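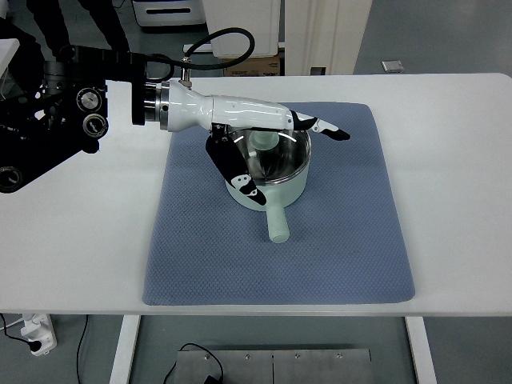
Everyone wants five fingers. I've spent most of this year comparing hands and I'm going to say it, too many of us are buying the hand before we know what the job is.

A saucepan has a handle. Two jaws will hold a handle. The Nakemska hand gives you a thumb, lovely, and then you spend Monday morning arguing with the thumb.
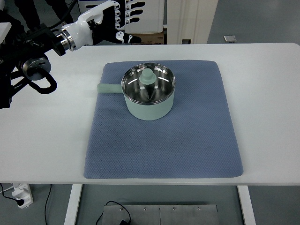 And the numbers people quote at me are mostly grasps, total. 1,419 on the plain gripper, 2,377 on the hand, so the hand wins? No. Tells you who stayed later. Show me the drops. Show me teh recalibrations, 14 in our case, all on one side of the comparison.

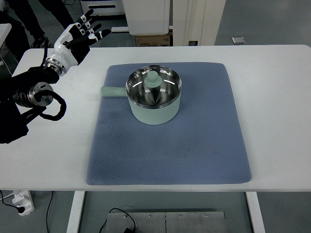
Mỹ Cù thinks I'm being unfair: a jaw is fine until somebody turns the pan round or asks for the lid, and then you're buying a second tool. Fair. I'd still start with the jaw, and swap when it fails you.

Related
Do you need a wrist camera?
Vlad controller, first week
Cables, again

We use cookies. Accept or manage settings.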